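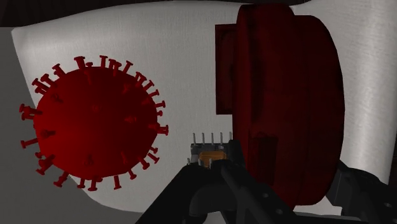
By Graziella Rizzi | Equipment & Planning

Last updated: Tue 20 February

Print this article | E-mail this article

When the Skimcombe Institute for Assistive Technology opened its budget discussions in November, the first item was the purchase of a second robot arm. The request came from the manipulation laboratory, where one arm was already shared among four groups and was booked on most evenings. Three months later the institute has approved a different order of spending. The arm remains in the plan, but simulation comes first.

The decision reflects a change in how small institutions plan for automation. An arm is a visible purchase with a clear price. The work that surrounds it, including mounting, grippers, safety review, operator training and spare parts, is spread across several accounts and is often approved by different people at different times. Yolanda Ridgeway, who directs operations at Skimcombe, asked that all of these be placed on one sheet before any supplier was contacted.

"We had been comparing the price of one arm with the price of another," Ms. Ridgeway said. "Neither figure told us what the laboratory would cost to run."

The sheet divided the request into hours of use. The laboratory had logged 2,516 hours on its existing arm in the previous budget year. When those hours were sorted by purpose, a large share had gone to early trials: placing an object, adjusting an approach, testing a grip and starting over. Such trials can be done in a rendered room, with a modeled arm and gripper and whatever objects the group wishes to load, before any time is booked on the hardware.

Fulvio Tedesco, who leads the laboratory, had used simulation for teaching but had not previously included it in an equipment request. His revised proposal asked for 2 workstations, a three-year software license and a part-time engineer to build and maintain the scenes. The engineer's salary was the largest line and drew the most questions.
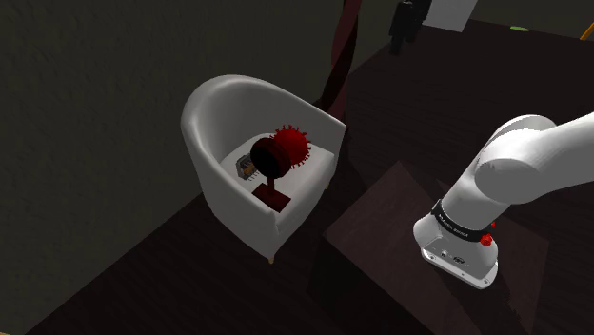 Mr. Tedesco's answer was that scenes do not maintain themselves. Object models arrive from many sources, at different scales and with different levels of detail. A model may look correct and still behave badly when a gripper closes on it. Weight, friction and the shape used for contact all have to be set and checked, and the work must be repeated when the software is updated. The institute's earlier license had lapsed largely unused because no staff time had been assigned to it.

The approved plan sets aside 3,000 hours of simulated trials for the first year. A group must show a stable result in simulation before it may reserve a block of time on the physical arm. Blocks are limited to 60 minutes during the first half of the year, after which the limit will be reviewed.

Suppliers were asked to quote on the same terms. Kultora and Verus each submitted proposals covering the workstations and support. Ait Ali, which services the existing arm, quoted separately for an extended maintenance contract. The institute asked every bidder to state what would happen to stored scenes and trial records at the end of the license. Verus was selected after agreeing in writing that the records could be exported in an open format at no charge.

Lieven Brouwer, an independent adviser on laboratory purchasing, reviewed the bids. He recommends that institutions in a similar position request a trial license and have their own staff build one complete scene with it. The hours spent on that scene should then be entered in the budget as the basis for future estimates. He also cautions against removing hardware costs on the strength of simulated results. Cables wear, fingertips need replacing, and a grip that holds in software must still be proved on the bench.

The second arm is now scheduled for consideration in the next budget cycle. Its mounting table, floor anchors and annual inspection will appear on the same sheet as the arm itself.

Print this article | E-mail this article

Reader comments (3)

Rosario Marino
Our college bought the arm first and is paying for it now, mostly in technician overtime. Did the bids include training for new staff, or only for those in post at the time of purchase?

benchwork_dan
The export clause deserves its own article. We lost two years of scenes when a license ended.

L. Okafor
A 60-minute block is very short if the gripper has to be changed. I would want setup time counted separately.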